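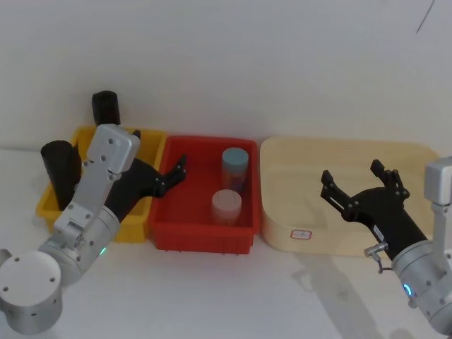
What should a student robotics club use for bins when the task is sorting?

Cheap plastic tubs from the kitchen aisle do the job very well, as long as each one is a different plain colour and you can get more of the same when one cracks. Buy a spare of each on the same day, because shops change their colours with the seasons and you will never match that yellow again.

That question comes up at the start of every term, and I've answered it so many times across the bench at the Fladitz club that I thought it was time I put it on the page with the rest of our tips. Most of these are household tricks that happened to follow us into the robot room. Some came from parents, a good few from the students, and one or two from me tripping over things. Take what's useful and leave the rest!

Setting out the table

We use a yellow bin, a red bin and a wide shallow tray in a pale cream, side by side in a row. The order hardly matters, but pick one and write it on the wall chart, and then keep to it for the whole project. In April we had two groups sharing a table on alternate afternoons, one putting the tray on the right and the other putting it on the left, and the poor students spent most of a fortnight blaming their code.

Push the bins up so they touch. A gap between two tubs is exactly the right size to swallow a small bottle on its side, and then you have someone reaching in with a ruler while everyone else holds the stop button.

A plain white table and a plain wall behind it are kind to the cameras and kind to the people too, as you can see at a glance if something's been left out. If your table is patterned, a white vinyl cloth from the discount shop will cover it nicely. Iron it on the back on a low setting, or just leave it rolled the wrong way overnight. Creases throw little shadows, and little shadows look like objects to a student who's been staring at a screen since lunch.

Mark the corners. Painter's tape is the usual thing, though it goes gummy if you leave it down over the holidays (warm water with a drop of dish soap, lay the cloth on it for a few minutes, then peel slowly). For the bins themselves we've gone over to little squares of double-sided foam tape from Hurudex. They hold through a bump and come up again with a bit of dental floss worked underneath.

Put a small label on the front wall of anything that lives in the kit. On the front, please, where you can read it with the tub sitting in its place — a label on the bottom means picking it up and losing your position every time.

Choosing things to pick up

Go shopping in your own pantry first. Small jars and bottles with screw caps are lovely to start on, because they stand up by themselves and have straight sides. Spice jars, vitamin bottles, the little tubs that craft beads come in. Tape the caps down with clear tape if there's anything inside, and I do mean anything. Turmeric is forever.

Balls are harder than they look. A soft one gives a little in the fingers and is much more forgiving than a ping-pong ball, which will shoot across the room and under the one cupboard that can't be moved. Rest a ball in a bottle lid or a ring cut from a cardboard tube if your group is just beginning, and take the ring away once they've got the hang of it.

Then there are rolls. A roll of garbage bags is one of the best practice items going, and it costs next to nothing. It's got a bit of weight, it squashes slightly, and it's shiny and dark, so it gives the camera something to think about. Stand it on its end. Wind it up tight before each go and tuck the loose corner in, or put a rubber band low down if it keeps springing open. The drawstring kind has that bit of coloured tie in the middle, and our younger ones like to use it as a target when they're lining up from above.

Don't throw the roll out when it gets tatty, either. Use the bags! We go through plenty of them on pack-up day.
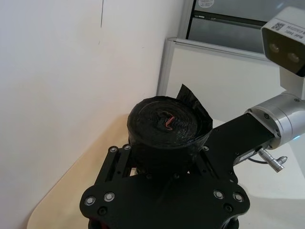 Looking after the grippers

Wipe the fingers before you start and again when you finish. A barely damp microfibre cloth is all you need, the sort sold for glasses. No spray straight on, no kitchen cleaner, and nothing with oil in it, or you'll spend the afternoon watching things slide gently out of the grip.

Check the screws by eye every session and by hand every week. Cúc Võ, who runs our Thursday group, has hers put a tiny stroke of paint pen across each screw head and onto the metal beside it. If the two halves of the stroke don't line up any more, the screw has moved. It's an old trick from car repair and it takes no time at all.

Keep cables in a soft loop with enough slack for the wrist to turn all the way each direction. Hook-and-loop ties are much better than the plastic zip sort, which somebody always pulls too tight. Move the arm through its whole range slowly with a person watching the cable and doing nothing else. It's a dull job, so trade it around.

Camera lenses want a blower first and a lens cloth second. Please don't use a sleeve. Our spare cloths live in a zip-top sandwich bag with the air pressed out, pinned at the side of the table, because a cloth that's been in a drawer with pencil shavings is worse than none.

Working two arms at once

Decide who goes first over the middle. That's really the whole of it, though it takes most groups a few sessions to believe me. We give one arm the left-hand bin and one arm the tray, and whatever is in the centre bin belongs to whichever arm has been named out loud. The students call it, like calling for a catch in cricket: "Left!" or "Right!" and then they move.
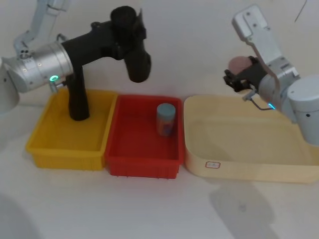
It feels silly for the first ten minutes and after that they can't work without it. Cúc's group went one further and made a little card, red on one side and green on the other, that stands by the keyboard of whoever has the middle. I was doubtful, but it has cut down the squabbling no end.

Lift straight up before you go sideways. Tubs have a rim, and the rim will catch the bottom of whatever you're carrying if you're in a hurry. We ask for a clear hand's height over the rim to begin with, and let them shave it down once they've run the same move cleanly several times over. If a tub does get dragged, stop both arms and put it back on its marks before anybody goes on, even if it has only shifted a hair.

Watch the lights on the table as well as the ones on the arms. A lamp off to one side gives you long soft shadows across the front of the table, and they move whenever the arm moves. A sheet of baking paper clipped well clear of an LED lamp softens it beautifully (LED only, never a hot bulb). Or turn the lamp to face a white wall and let it bounce.

Keeping a run book

An ordinary exercise book beats any spreadsheet we've tried. One line per run: who was driving, what was picked up, where it ended up, and one word on how it felt. The team getting ready for the Berketti sorting day has filled 306 lines already this year, and when the judges asked last time why they'd changed their approach, they just opened the book and showed them. Nice round handwriting is not required.

Use pencil. Pens die, and there's a special misery in a page of invisible notes.

Put the date at the top of the page and a fresh page for each session. If the bins or the lighting change, draw a line right across and write what changed. You'll be so glad of that line a month later.

Packing up

Nest the tubs with a sheet of paper towel between them so they don't stick. Small bottles go in an egg carton, balls in an old stocking hung from a hook. Arms get parked in the rest position before the power goes off, and two people check it, one pointing and one saying it.

The Lò crate (the big grey one with the folding lid) holds a full table kit with room to spare, but it gets heavy. Keep the battery tools out of it and let two students carry it between them, knees bent.

If you're putting together a kit from scratch, we spent some $200 on everything apart from the arms, and you could do it for less if your families are the sort who save jars. The spare foam squares are in the top drawer, next to the floss, and if you take the last strip please write it on the list on the door.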